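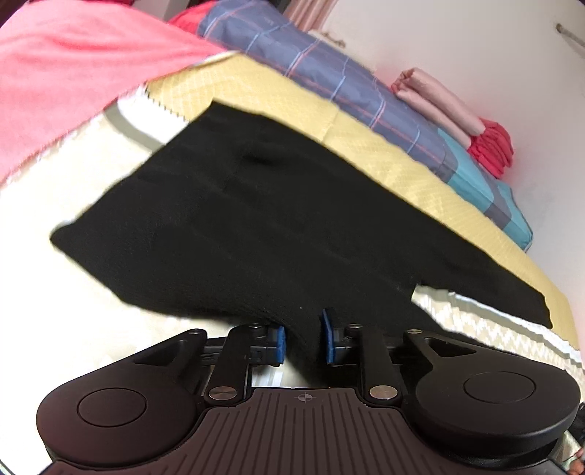

Declan Sowerby wrote in after the last version of this page to say that he had followed it to the letter and his black sweater still dried an inch longer in the body than it went in. He had lifted it out of the sink by the shoulders, and the old page did not tell him not to. The steps below have been rewritten with that in mind.

Washing and drying a dark knit by hand

These instructions are for sweaters, scarves and light throws in wool, cotton or a blend. They are not for anything with a lining, leather trim or a "dry clean only" label.

What you need

A clean sink or a plastic basin
Liquid wool wash (I use Dristex, any mild one will do)
Two bath towels, dark if you have them
A flat drying rack or a spare bed with a waterproof sheet
A tape measure
A pencil and a scrap of paper

Before you start

Lay the knit flat and measure it. Write down the width under the arms, the length from the back of the neck to the hem, and the length of one sleeve. For a scarf or throw, two measurements are enough. My oldest cardigan is 34 inches from neck to hem, and without that number on paper I would never get it back to the same shape.

Turn the garment inside out. Check the pockets. If you find a loose stitch or a small hole, mend it now or at least run a piece of thread through the loops and tie it. Holes get bigger in water.

Test for loose dye if the knit is new. Wet a corner of a white cloth, press it against an inside seam and hold it there for a minute. If the cloth comes away gray or blue, wash the item alone the first few times and keep your light towels out of it.

Washing

1. Fill the basin with cool water. If it feels warm on your wrist, it is too warm for wool.

2. Add the wool wash and stir it in with your hand before the knit goes in. Use the amount on the bottle. More soap means more rinsing, and rinsing is where most of the stretching happens.

3. Push the knit under until it stops floating. Press it gently a few times. Do not rub one part against another, even at the cuffs. For a dirty cuff, put a drop of wash on it and press it between your palms.

4. Leave it for ten minutes. A heavy throw can have fifteen.

5. Move the knit to one side of the basin and let the water drain out from under it. Press down to get rid of what you can.

6. Refill with cool water, press, and drain again. Repeat until the water has no suds. Dark water in the first rinse is common with black and navy.

Getting the water out

Slide both hands under the knit and lift it as one bundle. Do not pick it up by the shoulders, the neck or one end. Wet wool is heavy and the stitches will give.

Set the bundle on a towel, spread it to its rough shape, and roll the towel up from the bottom. Lean on the roll with your forearms, or kneel on it. Unroll, move the knit to the second towel, and do it again.

If you have a washer with a separate spin setting, you can put the knit in a mesh bag and spin it at 600 rpm or lower. I do this with cotton. I don't do it with loose lace or anything hand knit – the towel is slower but I have never had to apologize for it.

Shaping and drying

Lay the knit on the rack, right side out, and get out your paper. Pat the body to the width you wrote down, then the length. Do the sleeves next. Work in small pushes with your fingertips from the middle outward. If it has grown, push it together from both sides until the ribs close up. Straighten the front edges of a cardigan and button it.

The rack I use is a Hernen with two mesh shelves. I bought it at Parsons in Fliltton and it folds flat behind a door. A bed works just as well, with the waterproof sheet down first and a dry towel on top of that. Change the towel once it feels damp.

Keep it away from the radiator and out of direct sun, which will fade black to brown along whichever side faces the window. A fan on low across the room helps. Turn the knit over when the top feels dry, usually the next morning. A thin cotton sweater can be done in a day. A thick wool one took me two and a half in January.

Lint and fuzz

Wait until the knit is completely dry. Lay it on a firm surface and go over it with a lint roller in one direction. For pills, use a fabric shaver with a light hand, holding the cloth flat with your other hand so no fold gets caught in the blade. Stay off the seams.

Putting it away

Fold it, don't hang it. Sleeves to the back, then in half or thirds depending on your shelf. Heavy pieces go at the bottom of the stack. For storage over the summer, use a cotton bag or an old pillowcase with the end tucked under, and tape the paper with the measurements to the outside so it is there for the next wash.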